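4. Setting up the play mat and the stacking set

This section covers the Grelell patterned mat and the Drulura cube and ring set. Read it through once before you unpack anything. The steps for cleaning and storage are in section 5.

4.1 Before you start

Choose a flat table that does not rock. The mat follows the surface under it, so a ridge between two table leaves will show as a ridge in the mat. Allow at least 40 cm of free space on one long side for the spare cubes and the storage tray.

CAUTION: The cubes are small parts. Keep them away from children under three years.

4.2 Unrolling the mat

1. Wipe the table with a dry cloth. Crumbs and grit leave dents that do not come out.

2. Take the mat out of the tube by the cardboard core. Do not pull it by a corner.

3. Unroll it with the printed side down and leave it overnight. Mats stored in a cold room may need a second night.

4. Turn the mat over. Smooth it from the middle toward the edges with the flat of your hand.

5. If a corner still lifts, put a book on it for an hour. Do not iron the mat, and do not tape it to a painted or oiled table.

NOTE: The print has a matte finish. Pens, markers and stickers will damage it – use removable paper dots if you want to mark a starting place.

4.3 Placing the ring

1. Pick one square as your target. A square near the middle is the easiest to reach from every side.

2. Lay the ring flat around it. Press lightly on the rim to check that it touches the mat all the way around.

3. Write down the position if you plan to repeat the same layout. Count squares from the left edge first, then from the near edge.

4.4 Building the stack

1. Choose three cubes and check that the faces are clean. Lint between two faces is the usual cause of a leaning stack.

2. Set the first cube down inside the ring. It should not touch the rim.

3. Add the second cube and line up its sides with the first before you let go.

4. Add the third cube the same way.

5. Look at the stack from two sides at table height. Correct it from the bottom up.

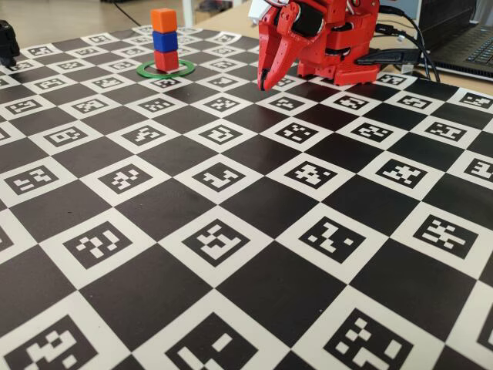
Cube stacks can take a small error at the top much better than one at the base. The color order is up to you; with red at the base, blue in the middle and orange on top, each joint is easy to see against the next. An orange cube that sits slightly offset, as it does on this stack, can be left alone. If the red one is out of place, take the stack down and start over. Keep the ring flat on the mat while you work, as the green one is.

4.5 If the stack keeps falling

– Check the table for movement by pressing on each corner.
– Check the mat for a bubble under the ring.
– Swap the bottom cube for another one.

Replacement cubes are sold singly. Quote part number 117 for cubes and 41 for rings.

Last revised 23/02/2018

Related pages
Section 5: Cleaning and storing the mat
Natudico storage tray: assembly
Cortés folding table: leg adjustment
Drulura spare parts list

Comments (3)

mapleside4: Two nights was right for ours. It had been in the garage since August and the far end would not lie down.

R. in the back room: Is the ring supposed to be a tight fit around the cube? Mine has some room to spare.

tinwhistle: Ours has room too. Step 2 in 4.4 says the cube shouldn't touch the rim, so I think that's how it's meant to be.

This site uses cookies to remember your language and the last section you opened. Accept / Settings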